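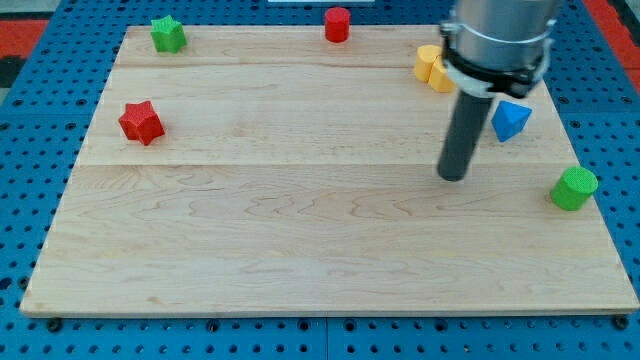
The Hetik arm over its board of colored blocks at Nirholm.

Well, so much for a quiet week at the Nirholm test shop! I got a note on 05/08/2024 that the Hetik arm had stopped itself 2 times in one run, and both times the fault log blamed a force reading that made no sense. The arm is supposed to nudge blocks around a wooden board — stars, cylinders, that kind of thing — and it had finished 94 of 100 pushes before the second stop.

Zhenhua Dong, who looks after the arm, told me the sensor cable had worn thin near the wrist. So the controller thought the arm was pressing hard on the board and hit the brakes. Nobody got hurt, and I'm glad it stopped when it did (a bad reading the other way would worry me a lot more).

The arm stays off until a new cable comes from Duangkaew. After that they'll run 21 slow pushes before going back to full speed, and I'll post the results when I get them.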